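Snack Shelf progress report, second stage
To: Herkamar Small Grants, attention Laiba Rizvi
From: Joelle Yammine, Bindmont Family Centre

Dear Laiba,

We've had a very good few months and I'm glad to be able to tell you about them properly. The phone call in July only covered the money, and the money is the dull bit.

What we set out to do

You'll remember the grant was for a snack shelf at each of our two sites, Bindmont and Ulport, plus a take-home bag for families who come to the after-school sessions. Everything on the shelves is individually wrapped, keeps at room temperature and can be opened by a child of about six with a bit of help. We also promised to stock things the families themselves buy, which meant asking them and then going to the shops they go to.

Where we are up to

We have packed 498 take-home bags since the first stage closed. Of those, 347 went out from Bindmont and the rest from Ulport, where the shelf opened later and the sessions are smaller. Ulport has been catching up quickly, though – the last three sessions there used every bag we had ready, and Hamish Lamont had to make up more at the kitchen bench while the homework tables were still going.

Sixty-six families are now on the list. We don't ask for proof of anything. A parent or grandparent writes a first name, the ages of the kids and anything they can't eat, and that's the form. It fits on half a page and we've had very few left blank.

What people like

This is the part I've enjoyed most. At the start our shelf was muesli bars, rice crackers and those little boxes of sultanas, and it went down slowly. Then Walid Awad sat with the parents over a few afternoons and asked what was in the cupboard at home when they were kids, and what their own kids ask for now. The list he brought back was terrific. Small sponge cakes and Swiss rolls came up again and again, along with steamed-style buns, jelly cups, sesame biscuits, date cookies, wafers and hard lollies in bright foil. We now rotate through 28 different items across the two sites, and most of them came from that list.

The kids have become great ambassadors for each other's food. One girl at Ulport explained to a whole table how her family cuts a Swiss roll so that everybody gets some of the spiral, and there was a lot of careful cutting after that. The maamoul disappeared in one afternoon when Walid brought it in and has been requested by name ever since. Muesli bars are still there, by the way, and still have their loyal supporters (mainly staff).

Allergies and labels

Many of the packets we buy are printed mostly or entirely in a language that some of our staff can't read. The importer's sticker is on the carton or the outer bag, and once the pieces are loose the information is gone. In the first stage we dealt with this by remembering, which was no good.

The new method is simple. When a carton is opened, the ingredients sticker is photographed and a printed card goes into a ring binder at the shelf, one card per item, with wheat, egg, milk, soy, nuts and sesame marked in colour down the side. Bogumił Walczak built the cards and has been very firm about the rule that nothing goes on the shelf until its card is in the binder. Two items were turned away because we couldn't get a clear ingredients list out of the supplier. We've had no allergic reactions reported at either site.

We've also become more cautious about jelly cups. They are popular, and they're also a choking risk for small children, so they no longer go into any bag where the form lists a child under five. They're kept on the higher shelf and eaten sitting down at a table or on the couch with an adult beside them.

The sorting sessions

We had pictured packing as a job for staff before the doors opened. It has turned into one of the best bits of the week. The wrapped snacks get tipped out, the children help put them into kinds, and then each bag gets one cake, one biscuit, one soft thing and one sweet. The little ones go by colour and the older ones read the packets aloud, including the Chinese ones, with plenty of correction from across the room. Some parents stay for it now who used to collect at the door. It's noisy and it takes twice as long as it would with two adults, and I wouldn't go back.

At Bindmont we sort on the long table. Ulport has less floor to play with, so sorting happens in the lounge corner, with a blanket over the seat to give everyone a soft surface where the sweets don't roll off so easily. The blanket gets shaken out and goes through the wash with the tea towels.
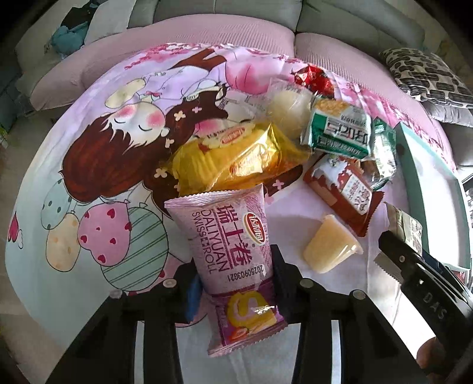 Snack sorting in progress: a Daliyuan Swiss roll in its light purple wrapper, with a round bun, biscuits, a red foil-wrapped candy and a pale yellow jelly cup on the cartoon blanket.

What hasn't gone so well

Crushed cakes. Sponge does not like being at the bottom of a bag, and in the first few weeks a fair number of Swiss rolls went home flat. We have switched to a wider paper bag with a proper base, and cakes now go in last. The wider bags cost more than we had budgeted. I've shown that in the spending notes below.

Use-by dates took more time than expected too. Date codes are printed in different orders and different places depending on the maker, and some give the day it was made instead of the day it should be eaten by. Bogumił has added a line to each card saying which kind of date it is and where to look for it. The shelf is checked at the start of every week. We threw out one part-carton of wafers, which was annoying, and we order smaller quantities of wafers now.

Wrappers are the other thing. Individually wrapped food makes a lot of rubbish and several families have raised it with us, quite fairly. Ulport has a soft-plastics tub on trial, and I'd like to give you a fuller answer on that next time once we know who will take the contents and how clean they need it.

Spending

We are slightly under on food and slightly over on packaging. The food saving comes from Mellor Wholesale letting us buy mixed cartons at the full-carton price, which Hamish arranged and which has made it far easier to keep variety on the shelf without overstocking. Packaging is over because of the bags. Binder, cards and printing came in as quoted. I'd ask your permission to move the food saving across to cover the bags for the rest of the grant. The sheet attached to this report has the line items, and Hamish can send receipts for any of them if you'd like to see more.

Next stage

Ulport needs shelving that isn't on loan from the art cupboard. We've measured up, and a narrow unit with a rail would fit beside the door and leave the lounge corner clear for sorting. That was in the original budget and we are ready to order.

Walid wants to do another round of asking, this time with the children running it. They have already drafted their questions. The first one is "what snack would you be sad if they stopped making", and I think we should use it exactly as written.

We would also like to put a small recipe sheet into the bags once a month. Three parents have offered one each so far: a sesame biscuit, a date slice and a rolled sponge with jam, this last from a grandmother who feels the shop version could use more filling. We'll test them in the Bindmont kitchen first and make sure they work in an ordinary oven.

You asked on the phone whether you could come and see a session. Please do. Ulport is the one to visit if you'd like to join in the sorting, and parking is easiest in the street behind. Let Hamish know about any food you avoid and he'll make you up a bag.

With many thanks from all of us at both sites,

Joelle Yammine
Bindmont Family Centre

Attached: spending sheet, list of current items, sample allergy card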